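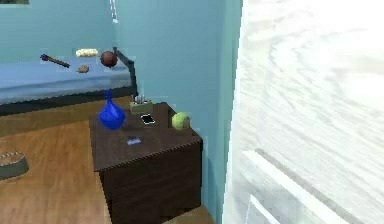
Can I swap dried beans for canned in a chili recipe?

Posted by Renji Nomura in Cooking > Beans and Grains

I have a vegetarian chili recipe that calls for 4 cans of beans, half black and half kidney. I bought a big bag of each, dried, and would like to use those up first. How much dried do I need to replace a can? Also, do they have to be cooked before they go into the pot, or can I soak them overnight and let them finish in the chili? The recipe simmers for 45 minutes and has crushed tomatoes and a splash of vinegar in it. I don't own a pressure cooker.

2 people have this same problem

Wouter Martens

Cook them first. Tomatoes and vinegar slow beans down a lot, and 45 minutes would not be enough even in plain water for most kidney beans. I have had a pot going for three hours with the beans still chalky in the middle, and by then the peppers had gone to mush.

For amounts, a regular can holds a cup and a half of drained beans. Half a cup of dried beans, plus a spoonful or two extra, gets you there once they are cooked. So for your recipe measure a heaped cup of dried black beans and the same of kidney. If you end up with a little more, it won't hurt anything.

Soak them overnight, 8 hours or so, in separate bowls with plenty of water over the top. Drain, rinse, cover with fresh water and a teaspoon of salt. Cook the two kinds in separate pots, as black beans are usually done sooner. Start testing at 50 minutes. Take out 5 beans from different parts of the pot and bite each one. If any of them is hard, keep going.

One safety point on the kidney beans. They need a real rolling boil for at least 10 minutes before you turn them down. Undercooked kidney beans can make you quite sick, so don't do them from raw in a slow cooker.

Save a cup or two of the black bean water. Canned beans bring some thick liquid with them if you don't rinse, and the chili can come out thin without it.

Czesław Sobczak

I just use lentils. No soaking.

Ksawery Czerwiński

Agree with Wouter on cooking them first. Check how old the bag is too. I had kidney beans from the back of the cupboard that never got soft no matter what I did. A quarter teaspoon of baking soda in the soaking water helps with old ones, but rinse them well or they taste soapy.

Cooked beans freeze fine. I do the whole bag at once and pack them in 400 gram portions, with enough cooking water to cover. They go straight into the chili frozen, you only need to add a few minutes to the simmer.

Renji Nomura

Thanks, I'll do the whole bag then and freeze what's left. Black beans are soaking now.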